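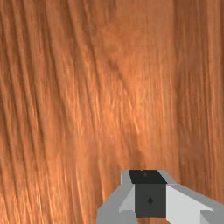

Slide 1. Gripper over the table, fingers open, in the simulated cell.

Speaker notes: Setting up and looking after the Peltton cell
Waltenent users' day, Niltport, 2018-09-29

Start when the doors are shut. Talk first, questions after slide 9. If the projector washes out the wood grain, turn down the front lights.

Opening

Good morning. I'm going to talk about one cell. It has one arm, one table, one gripper and one target, and all of it lives in a simulator. We call it the Peltton cell because that was the name of the folder it started in.

I look after it. That means I keep the model of the cell correct, so that when somebody runs a program on it on Monday and again on Thursday, they get the same answer. It's maintenance work, much like the work on a real cell, except that the parts are numbers in files.

Most of you have a cell like this or are about to get one. I'll go through how ours is set up, what I check, how often, and three faults that cost us time.

Slide 2. What is in the cell

Keep this short, they can read the list.

The table is the reference for everything. We set the table first and measure from it. The arm base is fixed to the table and the target lies on the table. If you move the floor, nothing should change. If you move the table, everything should move with it. That's the first test I run after anybody edits the cell file, and it takes a minute.

In the first version the arm base was placed from the floor and the target was placed from the table. It looked fine. Then somebody raised the table a little to match a drawing from Gallegos, and the target went up and the arm stayed where it was. Every approach came in low after that. We looked for a fault in the motion program for most of a week.

So: one parent, and write down which one it is.

Slide 3. Setting the base

The base gets a position and a rotation. People are careful with the position and careless with the rotation. A small turn at the base is a large miss at the tip when the arm is reaching out across the table.

We set the rotation by sending the tip to two points far apart and reading the error at each. One point isn't enough. With one point you can hide a rotation error inside a position error and feel good about it.

Pause here. Somebody usually asks why we don't copy the numbers from the drawing. We do copy them, then we check them.

Slide 4. The tool frame

This is the slide I want people to remember, so go slowly.

The arm knows where its wrist is. It doesn't know where the end of the tool is until you tell it. You tell it with the tool frame, which is an offset from the wrist to the tip plus the direction the tool points.

In our cell the tool is a thin stick held between the fingers. It comes out at an angle, so the tip is down and off to one side of the hand. Anyone who sets the tool frame straight down from the wrist will miss by the same amount in the same direction every time, as long as the hand doesn't turn. Once the hand turns, the miss turns with it. That's how you tell a bad tool frame from a bad target position. Turn the wrist and watch which way the error goes.

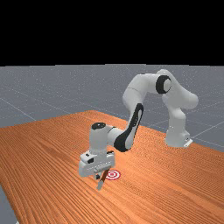
The check goes like this. Bring the tip to hover a little above the table near the target. Stop. Read the tip position from the simulator and read the target center from the cell file, and write both down. Rotate the hand about the tip by a quarter turn. If the tool frame is right, the tip stays where it is while the rest of the arm moves around it. If the tip wanders, the frame is wrong, and the wander tells you by how much.

Don't do this check by eye. The view is at an angle, and a tip that hangs above the table will seem to be over a different spot from the one it is over. Use the numbers.

We run it every time the tool file changes and every time the gripper file changes. The second one gets forgotten. The stick is held by the fingers, so if someone edits the fingers, the stick can shift with them.

Slide 5. The gripper

Our gripper model is simple. Flat faces, few polygons. I get asked if we should swap in a nicer one. I've said no so far. The simple shape loads fast, and the contact check has fewer faces to deal with.

What matters is that the fingers close to the right gap and that the contact surfaces are where the visible surfaces are. Those are two separate files in our setup, the one you see and the one the physics uses. They can drift apart. In May we had a version where the visible fingers closed neatly and the physics fingers stopped early, so the stick was held by nothing at all and fell out when the arm sped up.

Now I turn on the contact view once after each change and look at both sets together. I also open the fingers all the way and bring the hand down near the table, to see that nothing on the hand reaches the wood before it should.

Slide 6. The table surface

Two points.

First, the wood texture is only a picture laid on a flat plane. The grain has no height. We had a visitor who thought the tip was riding over the grain because the trace was rough. The trace was rough because of the time step. We made the step smaller and it cleaned up.

Second, the stripes in the grain make a poor reference. It's tempting to say "go to the dark line" when you are talking someone through a fault over the phone. Then the texture gets rescaled and the dark line is somewhere else. Use the target or use table coordinates.

Slide 7. The target

Red and white rings with a small red dot in the center. It lies flat. It has a position, and the position is in one place only, the cell file. The motion program reads it from there. If I find a target position typed into a motion program, I take it out and send a note to whoever put it in.

Give the target a tiny bit of height above the table. If the two surfaces are at exactly the same height they fight over which one gets drawn, and you get flicker. Leave it out of the contact check, or the tip will stop on the edge of it.

Slide 8. The routine

Read these out, then leave the slide up for a minute.

After any edit: move the table, confirm that the arm and target follow, move it back.
After a tool or gripper edit: quarter-turn check at the tip, contact view on, fingers open and closed.
Each week: run the standard program 100 times with the same start and compare the end positions. They should be identical. If they aren't, something is picking up the clock or an unset random seed.
Each month: load the cell on a clean machine from the saved files. This finds the file that was only ever on somebody's desktop.

We keep a log. It has 1,439 entries now and most of them say "no change." I'm happy with that. When something does go wrong, I can go back to the last good entry and see what was edited after it. The log is plain text and each line has the file, the edit, the check and the result.

Slide 9. Faults and what they turned out to be

Tell these quickly, five minutes at most.

Steady miss in one direction. Tool frame entered for the old stick. We had made the new one longer and saved it under the same name. Fix: new tool, new name, always.

Arm shakes at rest. The joint gains were fine. Somebody had given the hand a mass of zero in the physics file, and the solver didn't like it. Fix: we now refuse to load a part with no mass.

Arm reaches the target by a different path on one machine. The elbow could go two ways and the program didn't say which. Most machines chose the same way, one didn't. Fix: start from a named pose with the elbow up and ask for the nearest solution each time.

If there is time, mention the units mix-up. One file in inches, the rest in meters. The arm loaded at over 39 times its size and the table was somewhere inside it. Easy to spot, easy to fix. The small errors are the ones that need the routine.

Questions

Likely ones, with short answers.

Does this carry over to a real cell? The order of work does: reference first, then base, then tool, then target. The numbers need measuring again on the floor.

How long does setup take from nothing? A day if the arm model is good. Longer if you have to repair the joint limits, so check those before you promise anyone a date.

Can we have the files? Yes. The check scripts and a blank log go out with the Waltenent handouts. The arm model has its own license, so get that from wherever you got your arm.

Leave slide 8 on the screen while people pack up. Take the adapter with you.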